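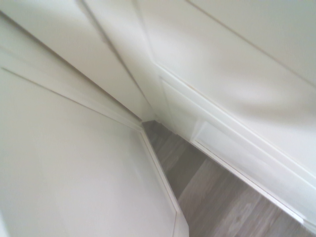 Forum Keditness > Second œuvre > Menuiseries intérieures

Sujet : Reprise de peinture sur portes blanches à moulures

c.cassim
Bonjour à tous,
Notre service est chargé de l'entretien des logements de passage de la résidence Hallau. Les portes intérieures et leurs encadrements, peints en blanc mat, doivent être repris avant la rentrée, le parquet étant conservé en l'état. Le cahier des charges prévoit un égrenage au grain 180 puis deux couches. Je souhaiterais connaître l'avis des membres sur deux points : le traitement des moulures et la protection du sol au droit des chants.
Cordialement,
Chathurika Cassim

menuiserie_castano
Bonjour,
Le grain 180 convient aux parties planes. Sur les moulures, je recommande une éponge abrasive fine, le papier plié ayant tendance à casser les arêtes. Il convient par ailleurs de déposer les portes et de les peindre à l'horizontale.
Jairo Castaño

regie_trurnmont
Je me permets de ne pas partager cet avis. La dépose immobilise les logements et impose un réglage complet au remontage. Nous peignons sur place, porte entrouverte et calée, avec un ruban de masquage posé sur le parquet et retiré avant séchage complet.

menuiserie_castano
Le chant inférieur n'est alors jamais traité. C'est pourtant par là que l'humidité pénètre lors du lavage des sols. Je maintiens ma recommandation, au moins pour les pièces d'eau.

regie_trurnmont
La réserve est fondée pour les salles de bains. Pour les chambres, elle me paraît excessive.

c.cassim
Je vous remercie pour ces précisions. Nous retiendrons la dépose pour les pièces d'eau uniquement. Une question subsiste quant aux joints entre panneaux : faut-il les garnir d'acrylique ?

menuiserie_castano
Uniquement entre l'encadrement et le mur. Un jeu entre deux ouvrants doit rester libre, sous peine de collage.

regie_trurnmont
Entièrement d'accord sur ce dernier point.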